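4. Setting the dryness level

The Skendudano arrives set to Auto, and the box promises perfect results on any load. Treat that as advertising. The sensor reads only what touches the two metal strips inside the drum, so a small load can fool it.

1. Turn the dial to Manual and hold Start until the display shows 314. This is the menu code — it has nothing to do with time or heat.

2. Pick a level from 1 to 6. Level 6 is sold as "extra dry." Most cottons are done at 4, and the rest is your electric bill.

3. Press Start again to save.

Note: The Polum app repeats these settings and adds a "fabric care score." We have not found a use for the score.

Caution: Do not dry wool knits above level 2, whatever the Gentle light claims. Check the sewn-in label first.

4.1 Sorting before you load

4. Keep dark clothes, white towels and knits in separate loads. The "mixed load" button only makes the cycle longer.
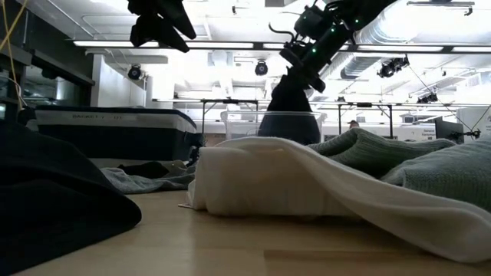 5. Clean the lint screen after every load. The reminder light comes on far too late to be trusted.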